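**Arm on the big table droops when it reaches out, the one on the pedestal doesnt. Table or arm?**

posted by jernlow, February 28, 2024

Shared workshop build, two arms. One bolted right on the tabletop near the front edge, square plate, other one on a pedestal toward the back wall. Laying it all out in sim first, then matching the real room to it.

Problem is the real table one. Homes fine. Folded low it's fine. Stretch it over the left half of the table and the tip ends up 4 mm low, sometimes 5. Pedestal arm, same firmware, same script, under 1. In sim both land dead on, obviously. 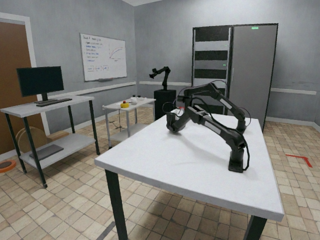 Things I tried so far:

- retorqued the plate bolts, no change
- ran at 50 percent speed, no change
- swapped controllers between the two arms, the droop stays with the table
- rehomed over and over

Top is thick but I have no idea whats inside it. Do I need to move the base back from the edge or is there a cheaper fix? Would rather not drill again, the workshop people were not thrilled the first time.

---

**Stadach**

Table. You swapped controllers and it stayed put so stop looking at electronics.

Put a dial indicator on the top right next to the plate, stand off the table somewhere, then jog the arm from folded to full reach. Needle moves = top is flexing or the plate is rocking. Do it a second time with the indicator on the plate itself. If the plate moves and the top doesnt, your bolts are crushing into a soft core. Had that on a Votholm bench top, looked solid, was basicaly cardboard in the middle.

Fix for that: steel backing plate underneath, bigger than the top plate, bolt through both. Same holes, no new drilling. Mine cut it from 10 mm to under 1.

Also check your cables. If a loop goes tight at full reach it'll pull on the wrist, cheap to rule out.

---

**nasution_64**

just add an offset in software? thats what i did, +4 on z, works ok

---

**Stadach**

Only works at one reach and one payload. Pick up something heavier and you're off again. Fine for a demo I guess.

---

**jernlow**

Ok did the indicator thing. Plate moves, top barely does. So soft core. Getting a piece of 8 mm steel cut this week, will use the same four holes. Cables had slack the whole way, checked that too. Will post the numbers when its in.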